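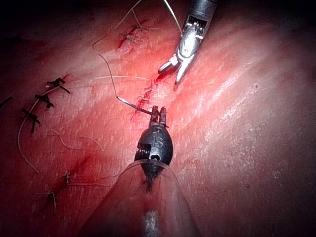
Carnet n° 4

Relu mardi la fiche interne sur la suture robot-assistée, version Nørgaard. Elle tient en 2 pages et je n'en conteste qu'un point, la gestion du fil long.

La règle actuelle : les deux instruments restent dans le champ tant qu'un fil est en prise. Rien à redire. Une mâchoire tient le fil, l'autre attend ouverte près de la berge, et la boucle passe au large des nœuds déjà coupés - ce dernier point manque dans la fiche. Un fil clair qui croise des queues rigides s'accroche, et sans retour d'effort on l'apprend trop tard.

A-yeong Myung propose d'ajouter une longueur maximale de queue, 5 mm. Je préférerais une plage, 4 à 5 mm, à vérifier avant chaque changement d'instrument.

Reste la prise : jamais sur la portion de fil qui servira au nœud. À reformuler, le texte dit « éviter ».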